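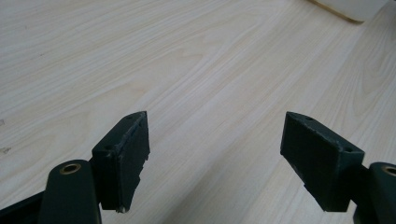 Looking after oiled and lacquered timber tables

Last updated 22/10/2026

Most damage to a kitchen table comes from cleaning it the wrong way, and most of that is too much water. Before you do anything else, find out what finish you have, as the right treatment for one can spoil another.

What finish is it?

Put a drop of water on a spot that gets little wear, such as the underside of an overhang. Leave it for 7 minutes. If it sits up in a bead and wipes off clean, the table is sealed with lacquer or polyurethane. If it flattens out and leaves a darker patch, the finish is oil or wax and is getting thin. The patch will fade as it dries.

Old furniture may have shellac on it. Dab a cotton bud dipped in methylated spirits somewhere hidden. Shellac goes sticky straight away. Keep spirits, and anything with alcohol in it, well away from that table from then on.

Everyday cleaning

Brush or wipe off crumbs and grit first with a dry cloth. Grit dragged around under a damp cloth is what puts those fine grey scratches in a lacquered top.

Then wipe with a cloth that has been wrung out hard in warm water with a small squirt of dishwashing liquid. Go with the grain. Follow with a second cloth in plain water, then dry with a tea towel. Don't leave it to air dry.

Things to keep off timber altogether:

Bleach sprays
Cream cleansers
The green side of a scourer
Vinegar, on oil or wax finishes
Steam mops and steam cleaners
Spray polish with silicone in it, if you ever plan to refinish the table

Melamine sponges are a fine abrasive. They will take a texta mark off lacquer, but they take the shine off as well, and you will be looking at a dull patch every time the light comes in sideways.

White rings

A white or cloudy ring means moisture trapped in the finish. It has usually not reached the timber. Leave it overnight, as plenty of them go without help. If it is still there, lay a clean cotton cloth over it and run an iron on low, no steam, for a few seconds at a time. Lift and look after each pass. Stop as soon as the ring starts to fade.

On wax, rub the mark with a little more of the same wax on a soft cloth and buff it off.

Black rings

Black marks are a different problem. Water has got through to the timber and reacted with the tannins in it, often with help from a steel can or a cast iron pan. Oak is the worst for it. Oxalic acid, sold as deck cleaner, will shift the stain, but the finish has to come off first. Wear gloves and eye protection, follow the packet, and rinse it well. Do the whole top. A single bleached circle looks worse than the ring did.

Re-oiling

Twice a year is enough for a table that gets used daily. I do ours in September and again in autumn, when it is warm enough to have the windows open.

Clean the table and let it dry overnight.
Sand lightly with the grain using 240 grit, by hand. Vacuum, then wipe down with a dry microfibre cloth.
Put on a thin coat of oil with a lint-free rag. I have been using Entili hardwax oil on the table and Baltik on the chopping boards, which needs to be food safe.
Wait 30 minutes, then wipe off everything that has not soaked in. If you leave it, it goes tacky and you will have to scrub it back with mineral turps.
Leave it overnight and do a second coat if the surface still looks dry.

Don't put anything heavy or wet on it for a week.

Rags soaked in oil can catch fire by themselves if they are scrunched up in a bin. Lay them flat outside on concrete until they are stiff, or put them in a bucket of water straight away.

Colour changes

All timber changes colour in the sun. Pale timbers tend to yellow and dark ones often fade. If you keep a runner or a fruit bowl in the same spot all summer there will be a shape under it by March. Move things around, and if you have an extension leaf in the cupboard, bring it out now and then so it keeps up with the rest.

Felt pads

Stick them under lamps, vases and anything ceramic. The cheap ones slide off in warm weather. Lamasum ones have held on for us so far. Check them when you dust, as a pad that has picked up sand is as bad as no pad.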